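Apple pick in the kitchen sim: texture randomization vs. more demos

tamarack_j
Posting a result from the Skerneck kitchen set before I write it up properly. Task is the single apple pick with the Franka and the parallel gripper. Policy gets RGB only. I trained two versions: one on 1000 demos with a fixed marble counter, one on a quarter of that with the counter texture and lighting randomized. On held-out counters the small randomized set came out ahead on all 4 seeds.
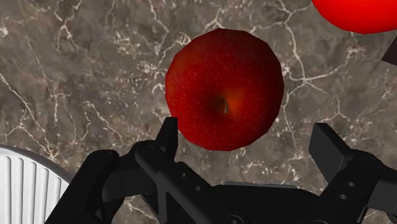
Both versions used the same encoder and the same action chunk of 32 steps. I didn't touch the controller. Most of the misses I watched were on the approach — the hand stops short and closes on air.

dovecote9
Which held-out counters? If they come from the same texture pack you randomized over, I wouldn't call that held out.

tamarack_j
Different pack. Training textures are from Lullar, test textures are from Celitz. There are 24 test counters.

Yaw Abubakari
I don't agree with the reading. A fixed-counter policy sees one background, so of course it drops when you change it. The fair comparison is 1000 randomized demos against 250 randomized demos. Right now you've changed two things at once and credited one of them.

tamarack_j
Fair point on the missing arm of the study. I have the renders for it, just not the training time until November. I still think the current result is useful to people who only have budget for a small set.

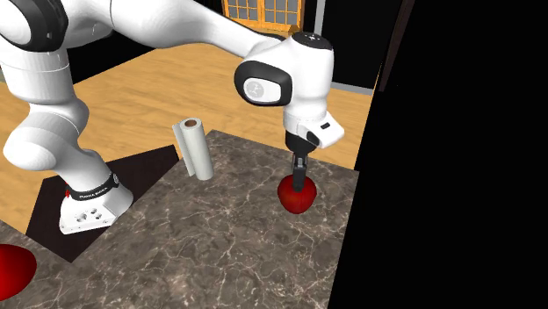
Does the success check count a grasp, or does the apple have to leave the counter?
It has to leave the counter and stay in the fingers until the episode times out. A grasp with no lift is scored as a miss.

dovecote9
That's stricter than what we use at Visser. We score on contact with both fingers, and our numbers look better than they should.

Yaw Abubakari
Keep the strict one. Also report the approach misses separately from the drops — they have different causes, and texture should only affect the first.

tamarack_j
Will do. I'll post the split by seed in this thread once I've gone back through the logs.

Last updated: November, 4:24 pm
Contact the moderators | Copyright Skerneck Forum | Back to top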